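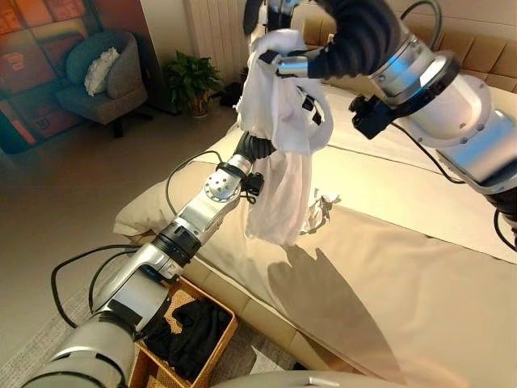
5.2 Laundry on and near the bed

Of the chores in our study, laundry was the one visitors to the lab assumed would be easy. A shirt does not break when dropped, it weighs very little, and most people learned to fold one before they learned long division. We shared this optimism when we wrote the proposal.

The two-armed platform made 1,577 attempts at bedroom laundry tasks. We counted 853 as complete under the loose criterion described in Section 3, which asks only that the garment end up in the right place and in one layer wherever one layer was requested. Under the strict criterion, which asks that a reasonable adult would leave the result alone, the picture is gloomier, and we discuss it in 5.4. Both annotators were reasonable adults at the start of the project.

The bed is a generous work surface. It is wide, it is low enough to be seen whole from the head camera, and a plain fitted sheet gives the segmentation model little to argue with. It is also soft, so an arm that presses down to slide a finger under a hem pushes the hem down along with everything else. The baseline policy from Ibarra was tuned on a hard tabletop and spent much of its time pressing politely into the mattress. Lifting the garment clear avoids this, and our own policy came to prefer it. Figure 1 shows a typical moment: both grippers hold a white garment near the top, where it has bunched and twisted, and the lower part hangs in soft folds just above the sheet.

A person holding a garment this way would give it a shake and look for the shoulders. The robot has no shake. We tried to add one, and Movard, whose controller we used, advised us in writing to stop. What remains is a slow regrasp, in which one gripper lets go, travels along the edge of the cloth, and takes hold again at what the model believes is a corner. White cloth is full of things that look like corners. A regrasp took nearly two minutes in the worst trials, and several of those ended with the robot holding the same piece of fabric it had released.

Shadows made matters worse. With light coming from above, the raised garment and the arms put a dark patch on the beige sheet (Figure 1), and the early model treated patches of this sort as laundry. It reached for them with great confidence. Retraining on varied lighting cured most of this, although the Wiro depth module had been purchased partly on the understanding that it would do so by itself.

Baskets were a smaller trouble. The rattan basket beside the bed could be located reliably from its light brown rim, but a heap of black clothing inside it gives a camera almost nothing to work with. Asked to take out one item, the robot often took out two, or took out one with another following behind by a sleeve. Dušan Perić proposed that we score the second item as initiative. The proposal was not adopted.

We were asked by a reviewer of an earlier draft whether the system could be said to do laundry. Our answer is that it can pick clothes up, hold them, and put many of them down somewhere sensible, provided the bed is made and nobody needs the clothes that morning. Turning garments right side out, matching socks, and deciding whether a thing is clean were left out of the protocol. Nataša Bošković timed herself on the folding portion for comparison. Her results are in the supplement, at her request without commentary, next to those for the Prullalitz folding benchmark.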